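Wragg Releases Version 11 of Zaltex Tile Layout Software

New release adds joint planning across rooms, revised waste figures and a shared order file for suppliers

AVUMSIDE - Wragg, a developer of estimating software for flooring and wall tile contractors, today announced the general availability of Zaltex 11. The release replaces the layout engine used in earlier versions and changes the way cut tiles are counted, grouped and ordered.

Zaltex takes room dimensions, tile size, joint width and a starting line, and returns a tile layout with a cut list. In prior versions each room was solved separately. Where two rooms met at a doorway, the installer had to line up the joints by hand or accept a transition strip. Zaltex 11 treats connected rooms as a single surface. The user marks the openings through which joints must continue, and the starting line is set once for the whole group.

Wall layouts are handled in the same file as floors. A wall can be tied to the floor below it so that vertical joints meet floor joints, or it can be left free. The setting is made per wall and can be changed after the floor has been locked.

"Most of the calls our support desk receives are about doorways and outside corners," said Martim Arruda, head of product at Wragg. "A layout can be correct in each room and still leave a narrow strip where the rooms meet. Version 11 checks for that before the cut list is printed."

The minimum cut width is set by the user. When a layout would produce a piece below that width, the program shifts the starting line in small steps and lists the positions that clear the limit. If no position clears it, the affected walls are flagged and the layout is left as drawn.

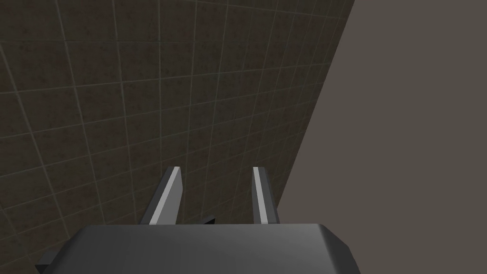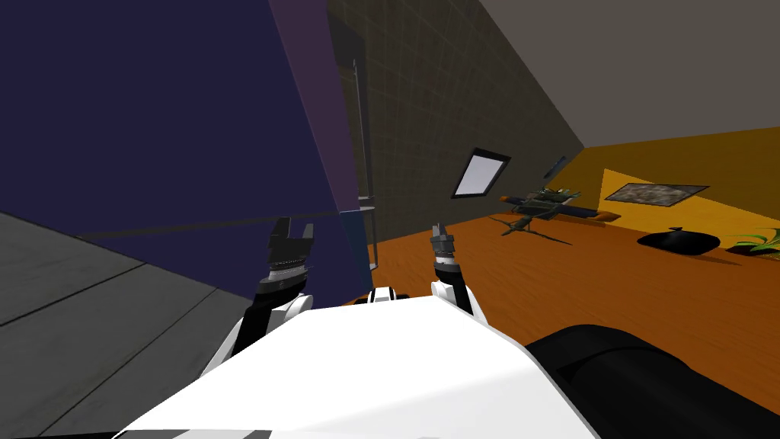
Computer-rendered interior views.

The waste calculation has also been revised. Earlier versions applied a flat percentage to the total area. Zaltex 11 tracks offcuts from each full tile and assigns them to later cuts where size and finished edge allow. Offcuts that cannot be placed are counted as waste. The flat percentage remains available for contractors whose bid forms require it, and both figures can be shown on one sheet.

Wragg tested the new engine on 591 completed jobs supplied by contractors during a trial period that ended in July. The set included kitchens, bathrooms, entry halls and small commercial spaces. In 41 of the jobs the program could not meet the minimum cut width entered by the contractor, and the walls in question were flagged for manual review.

The order file produced by Zaltex 11 lists full tiles, trim pieces, adhesive and grout by room and by delivery. Quantities are rounded up to whole boxes at the end of the calculation. In Version 10 they were rounded for each room, which raised the box count on jobs with many small rooms. Ivden, a tile distributor, has accepted the file format at its order desk and will return stock status in the same format.

Zaltex 11 opens files saved in Versions 9 and 10. Files saved in Version 11 cannot be opened in earlier releases. A project may contain up to 500 connected surfaces.

Availability

Zaltex 11 is available now to customers with a current maintenance plan at no added charge. Customers without a plan may buy an upgrade through the Wragg account page. Printed manuals can be ordered separately.

About Wragg

Wragg develops layout and estimating software for the tile trade. The company is based in Avumside.

Media contact: Wragg Press Office, Avumside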